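**September — open day at Kelside, notes on the bin-picking cell**

Arrived 11:00, stayed for two runs. Velcombe arm, Pelteck control software, version not given. Planner budget is 2000 ms per grasp, which the operator called generous.

- Log showed 583 attempts before the doors opened. Success rate not posted — ask.
- Parts are bars and sticks in a sloped metal bin. A stick up against the side is ranked last by the planner.
- Descent speed limited to 60 mm/s near the floor.
- Cables are looped outside the wrist. We had snagging with that layout on the Smadi rig.

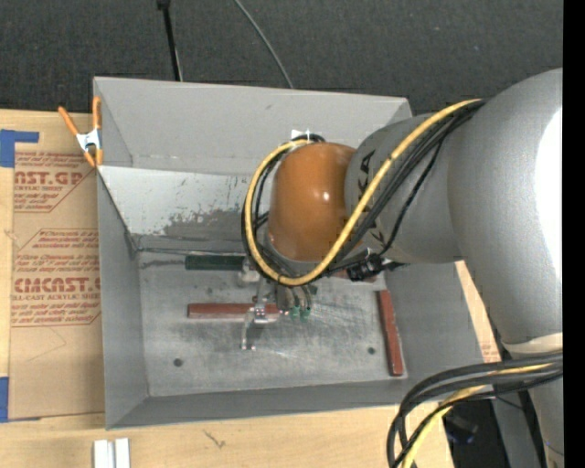

Recovery after a missed grasp is a full retract and rescan. Slow, but simple to copy. I would try a partial retract first and compare cycle times on our bench.

To do: request the grasp ranking settings; check our wrist cable slack at full rotation.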